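Beading at the Kitchen Table: Tips for Stringing Without the Spills

Posted 5 December 2020 by Eugénie Texier

I love bead season at our place! Every winter the big box comes down from the closet, and by February half the family is wearing something on a string. If you've only ever done this with tiny seed beads and a needle, try the big chunky plastic ones. They're so much friendlier, and you can finish a whole strand before the coffee gets cold.

Start with the table. A plain, light top is wonderful for this, because a dark string shows up on it right away and so does every bead that tries to wander off. If yours is dark, spread out an old white pillowcase and tuck the corners under. Two small tables pushed together give you lots of elbow room, but press them tight! A gap between them will eat your cord ends.

Push everything you aren't using to the back. I bag my spare beads and line the bags up along the far side, so the space in front of me stays open for the strand.
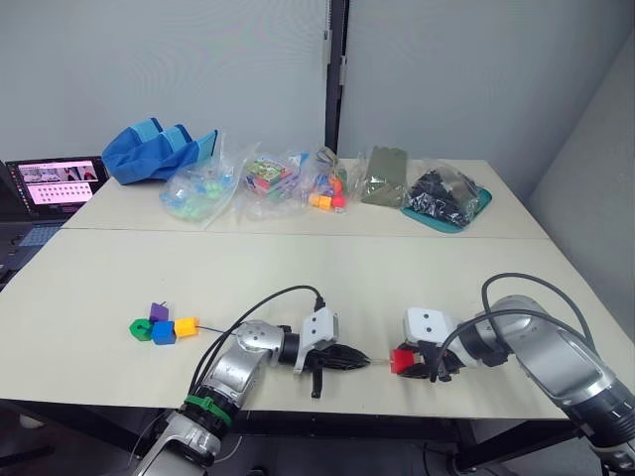 Cube beads are my favorites for beginners. They sit where you put them, while round ones head straight for the floor (and then under the stove, in my house). Mix in a few other shapes once you get going.

Now the stringing itself. Cut your cord longer than you think, 60 centimeters for a short garland, and tie a fat knot at the far end. Let the finished part rest on the table and work only with the loose end. Hold the bead still in one hand and bring the cord to it with the other. Chasing a moving hole with a moving string is how people get grumpy!

Frayed tip? Wrap it in a sliver of clear tape, snipped at a slant, so you've got a stiff little point like a shoelace. Leave 2 inches poking out past the bead before you let go, then pull it through from the other side.

For patterns, lay out the first 6 beads in order before you thread any. Red next to yellow, blue next to purple, swap them around until you like it. My neighbor Adalberto Seixas skips this step every time and his strands still come out gorgeous, so do what makes you happy.

When you stop for the day, clip a clothespin on the open end and drop the strand in its own bag.

Filed under: Crafts, Table Tips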